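Review: Plidden Bench Rules for Two-Arm Cells, printed handbook with wall cards

Reviewed by Nives Fontana
February 18, 2020

I bought this handbook in September, after two persons in our workshop had a disagreement over who is allowed to put a hand on the table when the arms have power. Ermanno Messina said it is fine if the program is paused. Snežana Nikolovski said it is never fine. Both of them were sure, and we had no paper to look at. So I ordered the set from Plidden, and we have been working with it since then. I write this review for small teams like ours, who have two light arms on a bench, no fence, and no safety engineer in the next office.

What is in the box

You receive a spiral book of 396 pages, a set of 30 wall cards in hard plastic, and a pad of check sheets to fill in by pen. The book lies flat when open, and this was important for me, since I read it standing up with one hand on the keyboard. The paper is thick and takes ink well. The type is small in the tables. Ermanno Sorrentino needs his glasses for the chapter on speeds and he complains every time.

The book does not replace the official standards or your own risk assessment, and the authors say so on the first page and again in every chapter. I was happy with this. I have seen other guides that let you believe that a signed checklist is the same as a safe cell. If you sell machines or you have to certify something, you need the real standards and a person who understands them. Plidden is for the daily habits: how to prepare the table, who starts the arms, what you write down, when you stop.

The chapter on the table

For me the best part is chapter 5, about the work surface. Before, I had thought of the table as a thing that is simply there. The book asks you to treat it like a part of the machine. It wants one plain mat in a matte color, with the edges inside the table and not hanging over. It wants the containers at the sides, and the middle free for the place where the two grippers come near to each other. The authors call this place the meeting zone, and most of their rules are about it.

We followed the chapter for our color sorting task. We put brown paper as the mat, a pink bin at the left and a teal one at the right, and we use foam cubes as the parts. Foam was a direct advice from the book: in the first weeks of a new task, use parts which cannot damage a finger or a gripper when something is closed too hard. We used wooden blocks earlier and I don't want to go back. 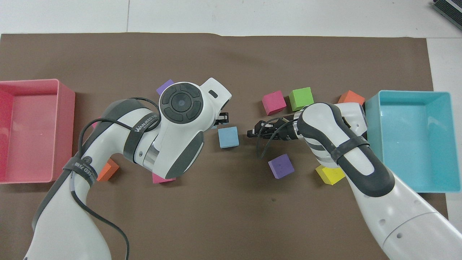
Two arms over the sorting mat, grippers facing each other above the blue cube. The bins are still empty.

With the arms in this position I learned to like the rule of the gap. The book says that two grippers which point at each other must have a free space between them that is written in the program as a number, and that a person must check by eye at low speed before the full speed is allowed. It sounds obvious. We did not have such a number anywhere. Ornella Sorrentino, who writes our motion code, had it "in her head", and on the day when she was at home with fever we could not change anything.

The same chapter is quite hard about parts lying under the arm. A cube under a forearm or against an elbow is for the book a fault of the setup, and you are supposed to stop, lower the power, move the cube and start again from the check sheet. You can see from our mat that we are not perfect pupils. There is an orange cube pushed against the left forearm and a yellow one that lies partly below the right one. With foam nothing bad will come from it, but a rule which you follow only with hard parts is a rule you will forget. I have put this sentence on the wall near the switch.

One thing is missing in this chapter. There is no advice on how to hold down a paper mat. Our top edge is wrinkled and the paper makes a small wave near the middle. The drawings in the book show a perfect flat sheet, and I would like to know where they buy it.

Cables and straps

Chapter 6 is shorter and less good. It says, correctly, that a cable must follow the arm and must have enough length for the full turn of the wrist. It also says that no loop should hang lower than the gripper fingers, and for this it gives a nice drawing. But then all the drawings have cables that go inside the arm. On many light arms the cable goes outside, and you fix it with straps. We have black straps on the forearms, the ones on the left arm have WANJEED printed in white, and they are simple and cheap to use. How tight should they be? How many for one arm? How often should they be changed? I found one paragraph on this, and the paragraph says "according to the manufacturer".

The coiled cable at our right gripper is a good case. It hangs down in a loop over the parts. By the rule of the book I should shorten it or tie it higher. If I tie it higher, I am afraid it will pull at the connector when the wrist turns. The book has no answer for this choice. I wrote to Plidden and received a polite letter that the second edition will have more on outside cables. I hope so.

The wall cards

The cards are the part that my colleagues really use. Each has one rule, in letters you can read from across the room. We hung only the ones which fit our work. Card 34 does not exist, although the book mentions it two times (the cards stop at 30, as I said), and I suppose it was removed before printing. It should be about handing over a cell to the next shift, and this is exactly the card I would want.

The card that decided the disagreement between Ermanno Messina and Snežana is number 4. It says that pause is not stop, and that hands go in the work area only after a stop and after the person says it loud. Snežana was very pleased. Ermanno took it well, and he says now "hands in" with the voice of a train announcer.

The check sheets

There is one sheet for the start of the day and one for every change of task. The daily sheet is good and takes little time. You look at the mat, the bins, the cables, the stop button and the loose objects on the rest of the table. This last line I leave empty too often. We have a habit of putting things in the far corner, beyond the mat, and the book wants the full table free up to the edge, also where the arm "normally" does not go. I think they are right and I still find things there.

The sheet for task changes is too long. It asks again for all the information of the daily sheet, and people start to copy from the day before without looking. A check sheet that is copied is worse than no sheet, because it looks like work. I made a shorter version for us, with only the lines that can change, and I recommend to do the same.

Compared with others

Before this one I tried the Kirnilier guide, which is free and comes as a file. It is well written, but it is meant for large arms behind a fence, and half of the rules do not fit a bench. Cirillo has a one-day course in Zetville, which Ornella attended. She liked the teacher. She came home with good notes, but notes stay with the person, and we needed something which stays with the table. If you have money for both, do the course first and buy the book after.

What I like

The book speaks to the person who stands at the bench. Most rules have a short reason beside them, so a new colleague can agree or argue. The advice about soft parts and about the meeting zone changed our work from the first week. The cards are strong, and they can be cleaned.

What I do not like

The cable chapter is thin. The index is poor: I searched "gripper" and was sent to a page about floor marking. The task change sheet should be cut by half. And there is the card that is missing.

Would I buy it again

Yes, for a team with two arms and little experience. For a team with one arm, wait for the smaller edition, as most of the value is in the rules for arms that share a space. I give it four stars from five. We keep our copy on the shelf below the stop button, and the cover is already dirty.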